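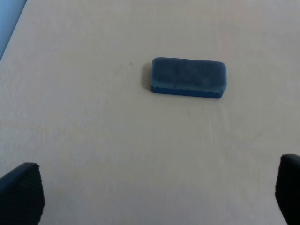

The eraser from Room 17, felt side up.

Felt Side Up
a story by Shahla Rezaei

Remzi Gündoğdu said the eraser was lucky, and Fereshteh Talebi asked him lucky for whom.

"For whoever's holding it when they present," he said. "Siamak held it in December and got the Kordestani grant."

"Siamak got the grant because he was the only one who applied."

"You don't know that."

She did know that. She had typed up the list of applicants, and it had one name on it. She looked at the eraser on the table between them. Gray-blue felt on top, a strip of darker blue below, the same as any eraser in any supply closet. There was a speck of something on the table a few inches away from it, and Remzi kept glancing at the speck as if it might be part of the arrangement.

"Where did it come from?" she asked.

"Zindlow. The old office."

"Zindlow closed before Siamak was hired."

"So somebody carried it over."

"Who?"

He picked at his sleeve. He had a talk to give in the afternoon, and he had been up since three with it. She could tell from the way he kept smoothing his notes, which were already smooth. Across the hall somebody was dragging chairs into rows.

"Shahram Dehghan," he said at last. "He had it in his coat when they locked the building. He told me himself."

Fereshteh had shared an office with Shahram for a year and a half. In that time he had told her that he once swam across the lake at Wustiteo in his shoes, and that he could tell a person's blood type from the way they ate soup. She had gotten him to admit that the lake was a pond. He had never budged on the soup.

"Did he say why he took it?"

"He said it felt warm."

"It was in his coat, Remzi."

He laughed, but not for long. She reached over and put her palm flat on the felt. It was soft and a little gritty. She waited, to be fair about it. A bus went by outside. Her hand felt like a hand on an eraser.

"Anything?" he said.

"No."

"You pulled away pretty fast."

"How long am I supposed to leave it there?"

"Siamak said it takes a minute."

"Siamak sold you a car with 135 thousand miles on it and said it would last forever."

"It's still running," Remzi said.

She had to give him that one. She had ridden in it on Monday, with the window that wouldn't go up and the heater on full to make up for the window, and it had gotten them both to work.

Somebody knocked and said they were ready for him. Remzi stood, gathered his notes, and didn't touch the eraser. He stood there not touching it until she understood that he was waiting for her to look somewhere else. So she went to the window and read the sign on the Ellska building across the street, all of it, including the hours.

When she turned around he was gone and so was the eraser. The speck was still there. She leaned down to see what it was, a crumb or a bit of dirt, and couldn't decide.

Through the wall she heard him say good afternoon, too loudly, and start again in a lower voice. She thought he sounded all right. She pulled out his chair and sat down to listen, and she left the speck where it was.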